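Cadham Walking Club
Minutes of the members' meeting held on Thursday, September 2, 2021, at the Reading Room, Cadham

In the chair: Neville Kettle
Minutes taken by: R.V.
Apologies were received from D.M. and from both of the Harlows.

The meeting was opened at half past seven. The chair welcomed everybody and asked that the windows stay open during the whole meeting, even if it would become a little cold.

1. Minutes of the last meeting

The minutes of the July meeting were read. One correction was asked by P.L.: the walk over the quarry path was led by her and not by her sister. With this change the minutes were accepted.

2. Matters from the last meeting

The stile at the lower end of Skemetti Lane is still broken. The chair has written again to the landowner and received a polite answer, in which it is said that the wood is ordered. P.L. reported that the left step is now completely gone and that one must hold on to the post with both hands. It was agreed that walk leaders will use the gate by the pump house until further notice. This gate must be closed after each group, also when it was found open by the first person.

The first aid bags have been checked. The plasters in the green bag were old and have been replaced. The blue bag was not checked, as it is in the car of D.M. She will be asked to bring it to the next walk.

3. Money

The balance of the club account is £3562. The chair explained that this looks like more than it is, as the payment for the Nillari weekend must still go out of it. The subscriptions of this year are almost complete. J.T. asked if the club should pay for the new map case. It was found reasonable and agreed without a vote.

4. Membership

The club has now 141 members. A discussion followed about members who pay but never come to the walks. K.W. thought we should write to them and ask if everything is well. J.T. did not want that people feel pressed. It was decided that a friendly line will be put into the autumn letter, with the dates of the shorter walks, and no separate letter will be sent.

New members have asked several times how hard the walks are. The words "easy" and "moderate" are used differently by every leader. P.L. offered to write a short page with the meaning of each word, including how much climbing there is and if the ground is bad for weak ankles. She will show it at the next meeting.

5. The Nillari weekend

The house at Nillari is booked for up to 25 persons. The list is not full yet. The rooms are shared, and this year the owner asks that only people who know each other well share a room. Single rooms are very few and will be given first to those who asked in July.

The travel was discussed for a long time. The bus firm Riedl has offered a coach with a fixed price, which must be paid also if the coach is half empty. K.W. preferred private cars, as some members do not like to sit long in a closed bus at the present time. The chair reminded that parking at Nillari is very narrow and that last time a wall was touched. A vote was held. The coach was chosen, with 2 votes against. Those who want to drive themselves may do so, but they must tell it to the chair before the coach is confirmed.

The Saturday walk will go round the lake and over the low pass. For Sunday there are two proposals, the mill path and the long ridge. The ridge is more beautiful but there is no place to leave it early if the weather changes. The leaders will decide on Saturday evening after they have seen the forecast. Everybody should bring shoes for both.

6. Food on the day walks

The tea room at Skemetti Bridge has shortened its opening days and we can not count on it any more for the midday rest. Members should carry their own food and drink on all walks until spring. J.T. asked that leaders say this clearly in the walk notice, because in July one couple walked the whole afternoon with only a few mints.

K.W. proposed a small packed snack from the club for the open walk, where many people come for the first time. It should be simple and not need a plate or a knife. She suggested a piece of fruit, a drink and a bar for each person who has put their name down. There was a question about nuts. K.W. will read the packets before she buys anything, and will ask on the registration form about allergies. Cans were preferred to bottles by most, but they must be carried home again. The chair asked for the price per person before the club agrees to it, and this point will come back next time.

It was also asked that members do not leave apple cores behind the walls. Some think this is good for the birds. The farmer at the top field does not think so and has said it to two of our leaders.

7. Walk programme for autumn

The programme was gone through line by line. The walk to the old railway cutting is moved one week later because of the sheep sale, when the car park is full from early morning. The evening walk with torches stays where it is. For the church tower walk we still have no leader. P.L. can do it if her knee allows, and J.T. will be the reserve.

The chair asked leaders to walk their route once before the day, also when they know it well. The path above the weir was changed by the spring floods and the printed map is no longer correct there.

8. Dogs

The present rule is that dogs are welcome on a lead. A member had complained in writing that one dog was let free near the ponds. The owner was present and said sorry for it. The rule is not changed, but it will be printed in darker letters.

9. Any other business

A walking stick with a cork handle was left in the Reading Room and is kept in the cupboard under the stairs.

K.W. asked who has the key for the notice board. Two people thought they have given it to the other. Both will look at home.

The chair thanked P.L. for the scones.

The meeting was closed at ten minutes past nine. The next date will be put on the notice board, when the key is found, and sent by e-mail to those who have given an address. 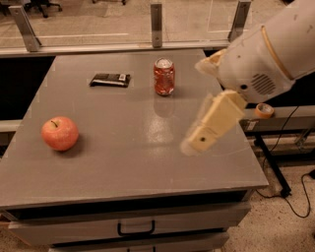

An apple, a can of drink and a wrapped snack bar.

Recent items
Minutes of the July meeting
Autumn walk programme (draft)
Nillari weekend: how to put your name down
Skemetti Lane: use of the pump house gate
Advice for new walk leaders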